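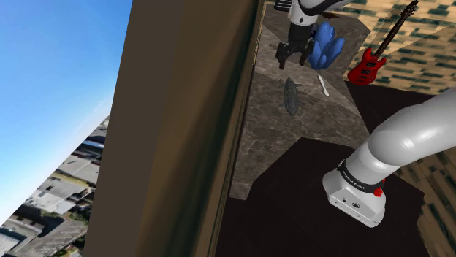
Home > Forums > Apartment Living > Heights and Views

tsoukalas_k
Looking for opinions on top floor units. Our lease ends in August and we have to choose between a place on the second floor and one near the top of the same building. The high one costs 100 a month more. What you pay for is blue sky and a lot of flat roofs in white, grey and beige, packed close together. Is that worth it after the first year?

Mikico
Was for me. I'm up high and I sleep better than I ever did near the street. Get the real heat numbers from the current tenant before you sign, though.

R. Akl
Disagree. You stop looking out the window by winter. The elevator was down for 2 weeks at my last building and I carried groceries up the stairs the whole time. Take the low one and keep the money.

Mikico
That's a bad landlord, the floor has nothing to do with it.

R. Akl
It has something to do with it when you have a knee like mine.

dernotska
Flat roofs throw a lot of glare in the afternoon, the white ones especially. I ended up buying blackout shades for 2 rooms. Also check the water pressure. Run the shower and the kitchen tap together.

tsoukalas_k
Hadn't thought about the pressure. I have a second visit at 4:30 so I'll try it. The agent says the elevator was replaced but couldn't tell me when.

R. Akl
Ask to see the inspection card.

fornau
If you work from home, go high. If you're out all day, go low.

Recent threads
Neighbor's AC drips on my sill
Renters insurance with a 30 day gap
Best shades for west windows
Subletting a parking spot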